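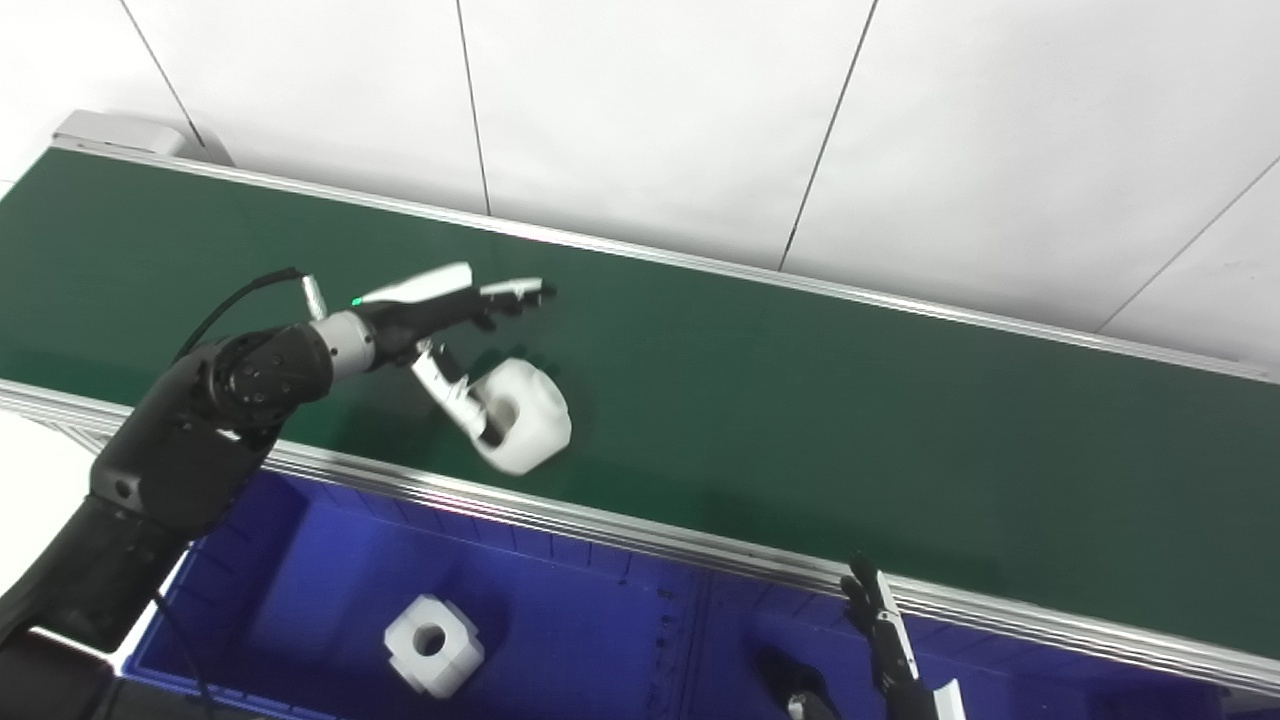
1. The task and the work place

Our project had the title "Sorting of molded parts at a small belt station". It was done for the course Production Logistics in the autumn term. The task came from the company Haslinger, which makes plastic fittings for the furniture system Nurnura. The parts arrive mixed and must be put in bins before the packing. We had to propose how the bins should stand and how the filling should be written down.

The station is simple. It has a green belt with an aluminum rail on the near side, and the blue bins stand directly below this rail. The bins have ribbed walls. The white part we worked with is like a thick block with a round hole through it. In the list of the company it has the name Flasus. The second part, Tusura, has the same hole but a longer foot, and it is easy to take one for the other when the work goes fast.

2. What we compared

In November we tried 2 arrangements. In arrangement A we used one big bin with a divider in the middle. The advantage is that the way of the hand is short and the bin can be changed in one movement. The disadvantage is that a part which is dropped near the divider sometimes goes into the wrong half, and after this the error is hard to find.

In arrangement B we used separate bins in a line along the rail, and one more bin at the end of the belt. This last bin takes the parts which were not picked in time. We were not sure at first if it is necessary, but with only one person at the station it was a big help.

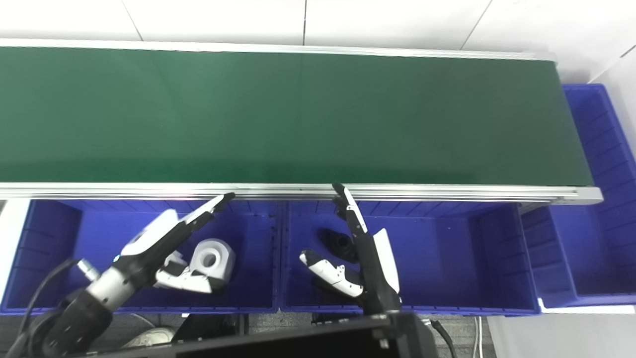 The distance between the rail and the bins was also discussed. If the bins stand too far from the belt, parts fall on the table and must be picked up again. If they are pushed under the rail, one cannot see the bottom of the bin well. We decided to put the rim of the bin a little in front of the rail and to mark this position on the table with tape.

3. Results

We had 4000 parts for the trials. With arrangement A we found 9 parts in the wrong half in the first shift, all of them Tusura. With arrangement B we found fewer, but the changing of full bins took more time. The company prefers B. For the labels we propose a large letter on the front wall of each bin, as the numbers used until now are too small to read while standing.

4. Open points

The speed of the belt was not changed during the trials, so we cannot say if the result is the same with a faster belt. The bin at the end should maybe be deeper. The final version of this report was given in on Fri 17 December together with the filling sheets.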